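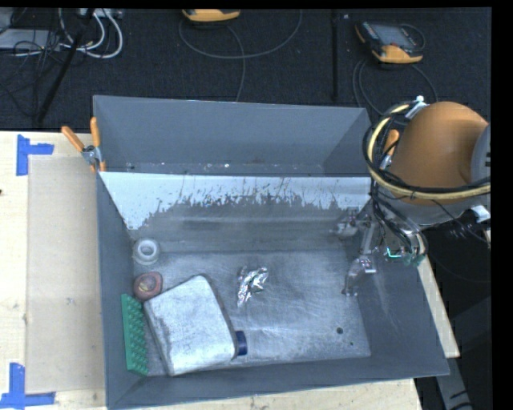

Beatrice Ndung'u reckons a big bin makes you tidier, you just chuck it all in and the room looks better by teatime. She left that under my last post and got more likes than I did, so let me have a go at it.

The room looks better, yes. The bin doesn't. Roll of what looks like tape, green studded block, crumpled silver foil, all sharing one floor. What is that lot filed under?

And half the floor is still bare. Shops would call that "room to grow". I'd call it an invitation.

I've had two grey bins on the go, one behind the other, since the Bundside article went round. You know the one. Own fewer containers, make them bigger, feel calmer. I own fewer containers. Calmer I couldn't swear to.

The Woser people say you should be able to find anything in a minute. Fine, if you remember which bin. I spent most of an evening last July hunting for a tape measure and it was in the one I'd checked first, under a cushion cover.

Foil is my particular grudge. Why does anyone keep a scrunched bit of foil? It's either rubbish or recycling and it takes the same effort to walk it to the kitchen.

Somebody will now tell me to buy dividers. Karakaya do a set of 3 and they want 900 for it, before delivery. For bits of plastic that stand up. No thank you.

Scratches, since a couple of you asked. They don't bother me. A bin that gets used gets scuffed. Bits in the bottom do bother me, those pale crumbs you get along the edge that no cloth ever quite reaches.

What I'm trying instead: small things go in something small with a lid, and the big bin only takes what won't fit anywhere else. Jirnwood had a plain lidded box on their clearance page. I've looked at it more than 407 times and still not bought it.

Beatrice has replied "just tip it out and start again". Tip it out where, Beatrice? On to the floor I've just cleared?

Will report back if the box wins. Not holding my breath.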